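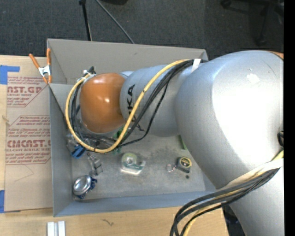

**Do I need a certificate of origin for a small shipment going to a country we have a trade agreement with?**

Selling a batch of ceramic planters to a garden store overseas, first export order ever. Value is 3000 dollars, 22 cartons, one pallet. The buyer's email says "please send origin document for duty" and that's it, no form attached. My freight guy at Merka says it's up to the buyer. The buyer says ask the freight guy. Goods leave end of August. Do I have to go get something stamped or can I just write made in USA on the invoice??

Posted by planterperson

---

**Answer 1** – Kyung-hwa Sun

Depends on the agreement, but for a low-value shipment a signed origin statement on the commercial invoice is often enough, and many agreements don't ask for a stamped certificate at all. Look up the text for your country pair and find the chapter on origin procedures. There will be a value limit in there. Under it, you usually get by with a statement or sometimes nothing. Over it, you need the full certification with all the data fields.

Things to sort out first:

- tariff code for the planters, at least six digits. Get the buyer to confirm their side uses the same one
- whether they really qualify. Made here is not always enough. If you buy blanks from abroad and only glaze them, could fail the rule for that code
- who is allowed to sign. Some agreements let the exporter, producer or importer do it, some only the exporter

"Made in USA" on its own line won't get them the lower rate. That's marking, different thing. The statement needs the agreement's wording, copied word for word where they give you wording.

Keep your records too. Clay invoices, kiln logs, whatever shows where it was made. Customs over there can come back years later and ask, and teh buyer will forward that straight to you.

If the buyer wants a chamber of commerce stamp anyway (banks sometimes insist, if there's a letter of credit) then it's a different paper, the non-preferential one. Local chamber does it for a fee. Mine took 4 days, I'd leave more.

---

**Answer 2** – Tianyou Zhong

just ask the buyers customs broker. not the buyer. the broker. They know in 30 seconds. we sold to Vusitz for years and every time the purchasing lady asked for the wrong form

---

**Answer 3** – flaltaveck_shipping

Agree with the first answer mostly. One thing – check who pays duty under your sales terms. If you quoted delivered duty paid then the savings are yours and its worth doing properly. If the buyer is importer of record they pay, and they can normally claim the rate afterward if the paper shows up late. There's a deadline on that, often a year but look it up.

Also don't sign anything that covers future shipments unless you mean to. Blanket statements are handy but you're on the hook for every pallet under it.

---

**Comment from planterperson:** ok got the broker's email, he wants the invoice statement only, no stamp. He sent the wording. Do I sign by hand or is typed ok

**Kyung-hwa Sun:** By hand and scan it, unless he says typed is fine. Put your name and title under it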